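Tableware lending library, Cledunley: progress report to April

Prepared by Marlene Ehlers for the Brandes fund

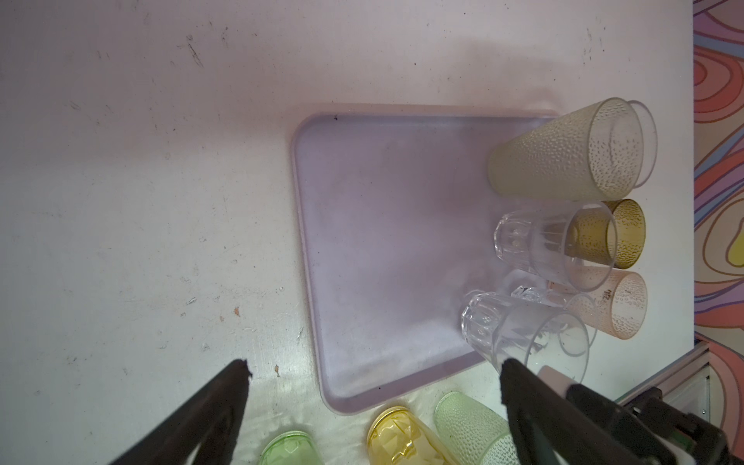

The lending library opened its shelves to borrowers in the second month of the grant. Since then 22 groups have taken out tableware for lunches, birthdays and one wedding. Loans are free within Cledunley and there is a small charge for anyone further out.

Stock
We now hold 506 pieces. Most of the drinking glasses came as gifts from households, so they are mixed: clear faceted glasses, and textured tumblers and cups in yellow-green, olive and peach-pink. Borrowers have said they like the colours. Matching sets are harder to put together, and Gisela Hamann is sorting the clear glasses by size so that we can offer them in sixes. The trays go out with the glasses and are checked in with them.

Breakages have been lower than we allowed for. Plates chip more often than glasses break, nearly always on the way back, when people pack in a hurry. Tõnu Toom has made dividers for the plate crates and we will report on these next time.

Spending
Of the 2,000 pounds awarded we have spent 1,266. The largest item was shelving, followed by lidded crates and the washing-up sink. The booking software, Skitine, cost less than quoted as we took the smaller plan. We have not yet bought the second trolley. Liam Quinlan has asked two suppliers for prices and is waiting on one of them.

Problems
Late returns are the main difficulty. Three loans came back more than a week late, and one group had to be given a different set at short notice. We now ring borrowers the day before the return date. The sorting table is also too small when two loans come in together.

Next period
We plan to buy the trolley, finish labelling the shelves and add serving bowls, which are asked for often and which we do not have. Friederike Haberkorn will take over bookings from me in the summer. We would like to carry the remaining money into the next period and ask for your agreement to this.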